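Okay so Lindemann are finally playing Ostham in October, and I have been useless at work ever since the email landed. I got into them through the Brudus EP, the one with the seven-minute opener, and I've waited six years to hear that thing in a room!

Tickets were 20 bucks, which feels like a typo these days. I grabbed two.

What I'm hoping for

They've been leaning hard on the new stuff lately, and I get it, but please, please don't drop the slow songs. The horns on those are the whole reason I own decent headphones. 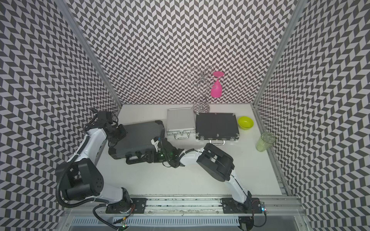

Getting there

Postness is the nearest stop with a late train home (last one leaves just before midnight, so no lingering at the merch table). From there it's a short walk along the river to the hall. Doors are at 7 and there's an opener I've never heard of — always a good sign, in my book. If you've caught them on this tour, tell me how the sound was, but keep the encore to yourself.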